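Tagged: Bench Notes / Gripper Trials / Checklists

Pre-run safety check, finger comparison on the Navickas arm
Bench: Soltthorpe, small cell
Checked by: Todor Kadrić
Read over by: Jordan Entwistle

1. E-stop, pendant and wall: OK. Both latch, both need a twist to release.
2. Speed cap set for trial mode: OK. Capped at 200 mm/s.
3. Finger screws: OK, after a nip up on the left one. Please use the torque driver, the bit is back in the drawer!
4. Cable slack at full wrist roll: COMMENT. Fine both ways, but the hose guide rubs near the end of travel. Taped for now.
5. Ground strap and mat: OK.
6. Old Cerkton fingers removed and bagged: OK. They did 1,092 picks before the pads went shiny, a good run for that rubber.
7. Grip force at lowest setting: OK. I love how gentle this controller goes, you can hardly feel it close on a fingertip (power limited, glove on, don't copy me at full force).
8. Wrist camera view of the part and target: OK. 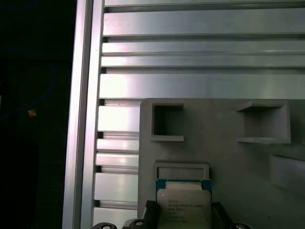
Pad choice is the fun bit of this round. The ribbed set has done 1,493 picks and I'd happily take it to 2,000 before the next inspection. With the Xeon held upright just below its slot in the gray printed plate, the ribbed pad presses on the left side and the angled finger braces the right, so check both contact faces for grit before every batch.

9. Plate clamped, no rock: OK.
10. Door switch: RECHECK before the afternoon run. JE to initial.

3 comments | 2 shares
Contact the Narnberg bench team | Back to top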